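Equipment budget is in! Smaller than I asked for, bigger than I feared, and I've been moving numbers around since 6 this morning with a very large coffee. Thread, for anyone else planning a robot cell on small-lab money.

First lesson from last year: the arm is the easy line. You get a quote, you paste it in, done. It's the stuff hanging off the arm that eats you (mounts, cables, spare fingers, the cable you ordered too short).

So this time fingers get their own line. We're going with two full sets per gripper from Grusten, plus one set that stays in the drawer until March. They scuff up fast on plug work and I'd like to stop rationing them!

Wrist cameras: staying with the small ones. I priced a fancier model from Emia and it's lovely, but it would take 91 percent of the sensor money and then we'd have no lights. We need lights.

Props! I left these out completely last time. Power strips, adapters, chargers, odd round things with ports in them. I've put in around 200 for the Inthanon board and I already think that's low.

Mix your socket types if you can. Different colors, different slots, some strips with switches and some without. It's the cheapest variety you'll ever buy and the work gets so much more interesting.
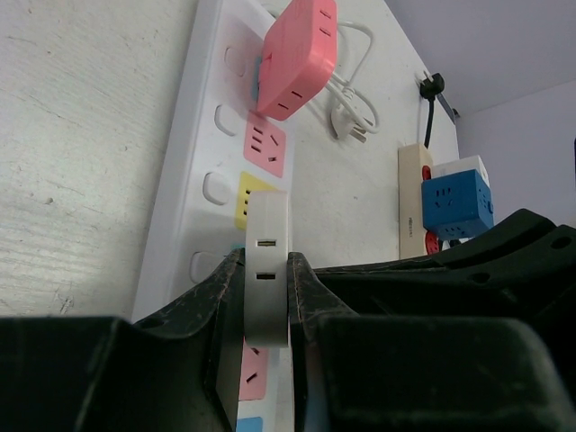

Next up is the shipping quote for Skornesitz, and then I get to place orders, my favorite part of the whole year. If you've bought a decent rolling base lately, tell me which one and what it cost you!

Last updated: March
Contact | Copyright | Back to top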